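Open day at the Pellum works, Ircombe

I signed up for the Pellum open day mostly to find out what "hand finished" means on a bar of soap that costs as much as lunch. The invitation promised up to two hours behind the scenes. We got rather less than that, and a good part of it was spent in the shop.

Myrto Manolakis met us at the gate on Thursday morning and took our party through to the mixing room. She knows her subject. She explained lye, oils and curing times without talking down to anyone, and when I asked how much of the olive oil was local she said none of it, olives being scarce around Ircombe. Fair enough. The label has a drawing of an olive grove on it all the same.

The mixing itself is done in two steel vats. The one on the left was running a lavender batch and the smell got into my coat, where it still is. Then comes pouring, cutting and stamping. The cutting is done by wires on a frame, the stamping by a press. I kept waiting for the hand. It arrives at the very end, when someone wipes the crumbs off the edges with a cloth.

The curing racks were the best part of the visit. Bars sit there for 30 days, turned now and then, and you could see the color change from one shelf to the next. Dilwyn Voyle runs this room and was happy to admit that most people could not tell a cured bar from one sold after 10 days, except that the young one melts away in the dish. It was the most useful thing I heard all morning, and it isn't in the brochure.

After that came a talk on the new Stovuvero line, which is unscented, plain white and costs more than the scented kind. I asked why. 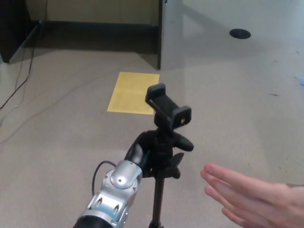

The answer was that the oils are "selected more carefully," which made me wonder how carefully they are selected for the lavender. Bleddyn Hopkin, who gave the talk, said he would get back to me with a proper breakdown of the costs. I left him my email address. So far, no breakdown.

The shop offered visitors a discount on anything in a gift box – the box, as far as I could tell, making up the difference. I bought a bag of offcuts instead. They are the same soap in ugly shapes and I would recommend them to anyone. Parking is free, but the coffee isn't, and the last tour leaves before lunch.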